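# Themba Mnguni Wants You to Slow Down and Eat the Peel

I'd been told to come hungry, and I did, which was the right call, because Themba Mnguni had food in my hands before I had my coat over a chair. 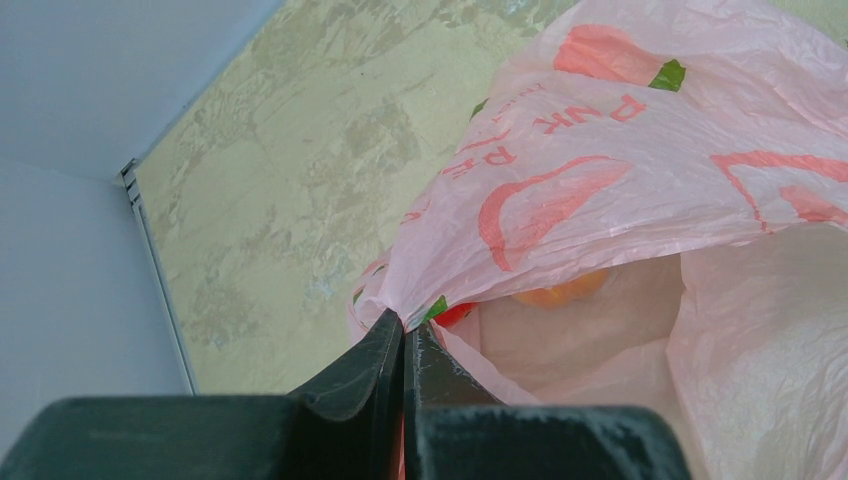
It was a slice of toast with marmalade on it, dark as strong tea, and so bitter on the first bite that my eyes watered a little. Then the sweet part caught up. I ate the whole thing standing there and he cut me another without asking.

Themba makes marmalade under the name Nurov, out of a rented kitchen behind a tile shop on Petersen Street. Last year he sold 692 jars, nearly all of them at the Fastau market and through two cafés. He's 39, he used to schedule deliveries for a furniture warehouse, and he talks about orange peel the way my uncle talks about baseball.

"People think it's jam," he told me, wiping down the counter. "They come up to the table and say, what kind of jam is this? And I say it's marmalade, and they get this look, like I said liver."

I know the look. I've made the look! My grandmother kept a jar of the supermarket kind at the back of her fridge for guests who never came, and I grew up sure that marmalade was something you were given if you'd been bad. I told Themba this and he laughed for a good long while.

"That stuff is mostly sugar and a few strings," he said. "You were right to be suspicious."

## How it started

His own story begins with a box of oranges he didn't order. He was still at the warehouse, and a neighbor who worked at a produce wholesaler left it outside his door as a thank-you for feeding a cat. They were sour oranges, the knobby kind with thick skin, and he tried to eat one like a regular orange.

"I was at the sink with my mouth under the tap," he said. "I thought, this is a joke. This is about the cat."

But he hates throwing out food (his mother raised four kids on one paycheck, and you did not throw out food), so he looked up what to do with them. The first batch never set. He poured it over ice cream. The second batch set so hard he bent a spoon in it, and he still has the spoon, which hangs from a nail over the stove. The third batch he took to work, and a guy from the loading dock offered him money for a jar.

"How much?" I asked.

"Two dollars. I took it!"

He kept making it on weekends for a couple of winters. When the warehouse moved across the state line in July and offered him the choice of moving with it or taking a check, he took the check and spent most of it on a pot.

The pot deserves its own paragraph. It's copper, wide and shallow, and it came from a candy maker who was retiring. Themba drove five hours to get it and paid more than he'd told his wife he would. He wouldn't tell me the number either. "She might read this," he said.

## Three days for a jar

I had figured that marmalade was an afternoon's work. Boil fruit, add sugar, put a lid on it. Themba's takes three days, and he's stubborn about every one of them.

On the first day he halves and juices the fruit, saves the seeds and the white pith in a muslin bag, and cuts the peel by hand. All of it, with a knife he sharpens before each session. I asked about a machine, and he got up and took a jar off the shelf and held it to the window for me. The peel in there was all different, some of it fine as thread and some chunky enough to chew.

"A machine gives you the same piece every time," he said. "You get bored by the second bite. I want you to find a big one."

Everything soaks overnight. On day two it simmers until you can squash a piece of peel between your finger and thumb, and then it sits again. He squeezes the muslin bag like he's mad at it, and what comes out is thick and cloudy and frankly kind of gross. That's the pectin, and it's what makes the whole thing set. He doesn't buy the powdered kind. He's got nothing against people who do, he told me, and then spent several minutes telling me what he had against it.

Sugar goes in on the third day, and that's when he turns his phone off. The boil is fast and loud and you can't walk away. He puts saucers in the freezer and drops a little marmalade on a cold one, waits, and pushes it with his fingertip. If it wrinkles, it's done.

"Don't you have a thermometer?"

"I have two," he said. "They disagree with each other, so I ask the saucer."

I asked if I could try the fingertip thing and he dug out a leftover bit from the morning. I pushed it. It wrinkled up in tiny folds ahead of my finger, like a bedsheet, and I felt ridiculously proud, considering I'd done none of the work.

## The Indico years

There was a stretch where it nearly got bigger. A grocery chain called Indico tasted his stuff at a food fair and asked for 2000 jars to start, delivered before the holidays.

"I said yes right there at the table," he said. "I hadn't done any math. I shook the man's hand and then I went to the bathroom and did the math on a paper towel."

The math was bad. With his one pot he could do maybe a couple dozen jars a batch. He talked to a contract kitchen that could make it in big steel kettles, and they ran a test for him. They were nice people, he said, and very clean, and what they sent back tasted like orange candy. They'd cut the soak. They'd also cut the peel, by machine, and then left out half of it, as their tasters found it "challenging."

"Challenging!" He said the word twice more while he was making coffee.

So he called Indico and backed out, and he felt sick about it for a month. His wife, who does the books, was calmer. She'd worked out what the glass alone would cost them up front, and she'd been waiting for him to get there on his own.

I asked whether he ever regrets it, and he took the question more seriously than I expected. He looked at the pot for a while.

"When the van needed a transmission, I regretted it," he said. "I regretted it that whole week. We had the kids walking to school in the rain and I'm thinking, some guy in a tie wanted two thousand jars from you, and you said no over some peel." He shrugged. "Then the van got fixed."

## What to do with it

I came with a list of serious questions about small business, and we got through hardly any of them, because I made the mistake of asking what else you can eat marmalade with. He went to the fridge.

Sharp cheddar was first, a thick slice with a smear on top, and I'd have been happy to stop there. He brushes it on chicken thighs for the last ten minutes in the oven with a lot of black pepper. He stirs it into plain yogurt for his daughter, who is seven and calls it "the spicy one." He puts a spoonful in the pan when he's cooking carrots. The one I've already stolen for my own kitchen is a grilled cheese with marmalade on the inside and mustard on the outside, and please don't argue with me about it until you've had one.

He draws the line at peanut butter. A customer at Fastau swears by it and brings it up every time she comes to the table, and he has promised her he'll try it someday. He told me he won't.

Most of his regulars are older, he said, people who had it growing up and gave up on finding a decent one. There's a retired bus driver who buys three jars at a time and opens one in the parking lot. But he's been getting younger people too, mostly the ones who like bitter things already, the black coffee and dark chocolate crowd. He can spot them. He gives them the darkest batch to taste first and watches their faces.

"And if they hate it?"

"Then I give them the lemon. Everybody likes the lemon." He made a face of his own. "It's fine. It's a nice jar of lemon. It pays the rent."

## Winter again

Sour oranges have a short season, a few weeks in the dead of winter, and he gets them through that same neighbor with the cat. During those weeks he's at the kitchen before it's light out and his hands crack from the acid. He freezes some of the fruit whole so he can keep cooking through the summer, and he says most people can't taste the difference, though he can, and it bugs him.

This coming season he wants to try a batch with the sugar cooked darker, closer to caramel, and another with grapefruit, which he's failed at three times. The grapefruit goes mushy. He's got a theory about the pith that he explained to me in detail with a pencil drawing on the back of an invoice, and I nodded through all of it and understood a third.

I bought four jars and he tried to give me a fifth, and we had one of those fights at the door where you push a thing back and forth. I lost. The fifth was the lemon.

Nurov marmalade is at the Fastau market in the mornings, at the far end past the bread. Go early if you want the dark one, and bring back your empties, as he takes fifty cents off for the glass.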